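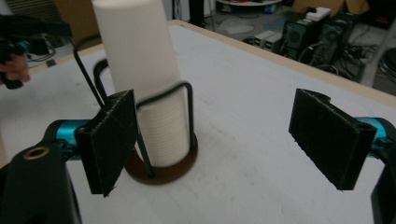 Quem paga a recuperação da Ysaline Lebrun até ao torneio de março? O clube paga a fisioterapia já marcada e mais nada, até haver relatório médico assinado.

## Secção de ténis, ata da reunião de direção

**1. Lesão no pulso**

Lida a mensagem da atleta, que diz estar «quase a cem por cento». A direção registou que já tinha lido a mesma frase antes do torneio de Bailly, onde desistiu ao segundo set. O treinador defende a inscrição imediata no quadro principal. Perguntado em que se baseia, respondeu que ela bate bem a direita. Da esquerda a duas mãos, que é onde dói, não trouxe informação.

Decidido: inscrição provisória, a confirmar depois da consulta. Votou contra o treinador.

**2. Proposta da Daster**

A Daster oferece 429 euros por mês em troca do nome nas camisolas e de uma faixa no court 1. A proposta fala em «visibilidade partilhada» sem explicar o que se partilha. O anexo de despesas prevê que o clube pague a faixa, orçada em 200 euros. A direção não percebe porque há de pagar a publicidade de outrem.

Decidido: devolver o texto com essa cláusula riscada. Sem assinatura até nova versão.

**3. Cordas Oltidel**

Foram experimentadas oito raquetes com as cordas novas. Dois juniores gostaram, um disse que não notou diferença e os restantes não responderam ao inquérito. O fornecedor garante mais controlo, mas não apresentou qualquer teste. Fica tudo como está.

**4. Torneio interno**

O formato proposto pela Drilel, com sets curtos e sem vantagens, foi apresentado como «mais emocionante». Mantêm-se as dúvidas: no ano passado prometeram-nos 80 inscritos com um argumento parecido e o quadro de pares nem chegou a fechar.

Decidido: sets normais nos singulares, formato curto só nos pares.

**5. Outros assuntos**

Pedida outra vez a chave do armário das bolas. Continua sem se saber quem a tem.

Reunião encerrada às 22h15.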